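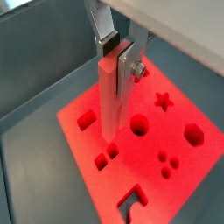 Home | Forums | Family Life | Log in

We use cookies to keep you signed in. Accept | Settings

Toy library fees - fair or not?

wokia_mom
Hi all! Our toy library in Trukthorpe is going from free borrowing to a yearly fee in May, and I have such mixed feelings. My two have borrowed puzzles and sorters there since they could sit up, and I'd hate to see families drift away over money. What does yours do?

bilgin77
Ours has charged for years and I'm glad of it, to be truthful. Puzzles lose pieces, and the shelf is up to 1565 toys now, so somebody has to pay for the glue and the missing triangles.

plumjar
I have to disagree, bilgin77, with love! When ours brought in a fee, my sister stopped going, and she was just the sort of tired new mother the place was meant for. Ask for donations - people are kinder than you'd think.

bilgin77
We tried a jar. It covered a box of wipes :) I do take your point about new mothers though, maybe the first year could be free?

wokia_mom
Oh, I like that, and I'll bring it up when I return our train set. Does anyone know if they'd still fine us for a lost caboose?

plumjar
Ours never did, but check behind the couch first!

Last updated: October 1, 2026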